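So, gestern endlich »Druletine« gesehen, Spätvorstellung, 40 Leute im Saal. Für einen kleinen Film ohne Stars finde ich das richtig gut!

Regie: Lucie Cloutier. Ihren Erstling »Marar« mochte ich ja nur so halb (zu viel Nebel, zu wenig Text), aber hier sitzt fast jede Szene. Vor allem die lange Autofahrt!

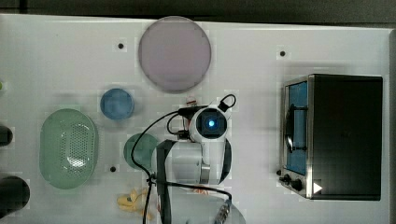

Und Gaétan Hiebert als Bruder, meine Güte. Der sagt in den ersten 20 Minuten kaum ein Wort und ich hab trotzdem nur auf ihn geschaut.

Was mich genervt hat: das Ende. Da kommen 2 Schlussszenen hintereinander, die erste hätte völlig gereicht. Meine Begleitung sieht das anders, wir haben bis zur U-Bahn diskutiert 😅

Läuft gerade gegen den neuen »Nakel«, der gefühlt in jedem Saal der Stadt hängt. Wer kann, geht bitte trotzdem in den kleinen. Im September soll er noch im Demell laufen, als OmU.

Ach so, die Musik! Gibt's die irgendwo zum Streamen? Ich find nix.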